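Kit money: where we've got to

Hello all, quick one from me on next year's equipment list, as Lerato Sithole wants it by the end of June. Top of it is a second set of fingers for the arm. Lining a processor up over its socket is the fussiest job we give it, and I don't fancy running that on one set with no spares!

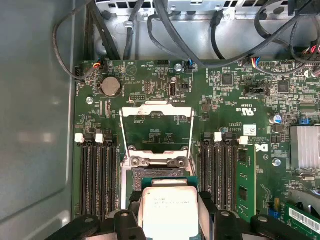 Do we have to buy the fingers and the wrist bracket together?
They're priced separately, so we can order fingers now at 248 pounds a pair and leave the bracket for later.

Next, fixtures. Hanyu Li has had a quote from Brodell for plates and blocks (200 pounds the lot, delivery on top), and I'd say yes tomorrow, because swapping between desktop cases eats up so much of the morning.
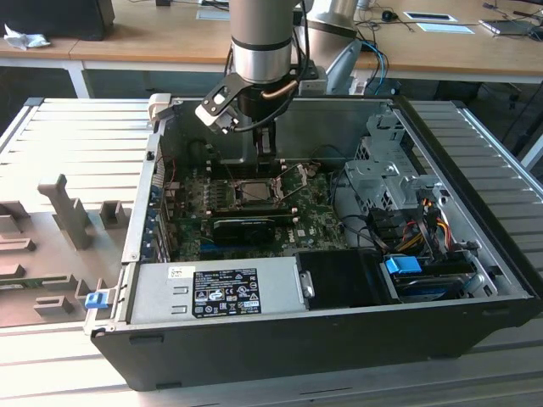
I've also put in for 17 scrap desktops, mostly so Obed can keep practising rebuilds without raiding the good ones. Saraç will hold their price until we've had sign-off. If your team needs anything added, cables included, drop me a line before the list goes to Lerato.

Canan Akyol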